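The Grip That Let Go
How a worn finger pad and a bad reading cost one robotics outfit most of a winter

The first drop was a mug. Then a jar of screws, then a mug again, same one, glued.

At Allent they wrote it off as a slippery handle. Fair enough. Mugs get dropped. But by the second week of December the log had 39 drops in it, and the log is kept by people who don't like keeping logs, so figure on more than that.

The job itself is simple to describe. People walk around with hand-held grippers and pick things up, put things down, and the recordings go to train a robot arm, built by Drirkatau, to do the same. Plates, fruit, kettles. Dull work, done over and over. The batch in question held 2,524 recordings, and when the arm learned from them it picked up a bad habit. It opened its fingers a hair too early. Every time.

Over a table, that's a broken plate. Over a foot, something else. Nobody at Allent wants to talk much about the afternoon when the arm let go of a full steel canteen next to a technician's shoe. No injury. The arm was shut down that day and stayed down.

Everybody blamed the software first. Of course they did. Two weeks of that. New settings, old settings, the settings from before the old settings. The arm kept dropping things.

Then somebody put two of the hand-held units side by side and squeezed. One closed all the way. The other said it was closed and wasnt. The soft pad on one finger had worn down and shifted at the base, and the sensor that reports how wide the fingers are had drifted along with it. So the recordings said "closed" a moment late and "open" a moment early. The people holding the grippers had made up for it with their own hands, without noticing. The arm couldn't.

Vukčević, the shop that supplies the pads, says they're good for 80 hours of use before a swap. The bad unit had no hours written down at all. That's the part that stings, one engineer said. A cheap piece of rubber and a blank line on a form.

The fix is boring. Squeeze test at the start of each shift, against a metal block of known width. Hours logged on on the unit itself. Any gripper that reads wrong gets pulled, and its recordings with it. The whole December batch was thrown out, good takes along with bad, as there was no clean way to tell them apart.

Work has started again, plate and fruit and all. 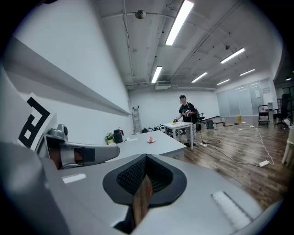 What Ummont did differently

Ummont runs the same kind of grippers and never had the problem. Luck, partly. Their units go back in a charging rack that checks the finger width before it'll unlock them. Staff hated it. Slow, fussy, beeps a lot. They've stopped complaining.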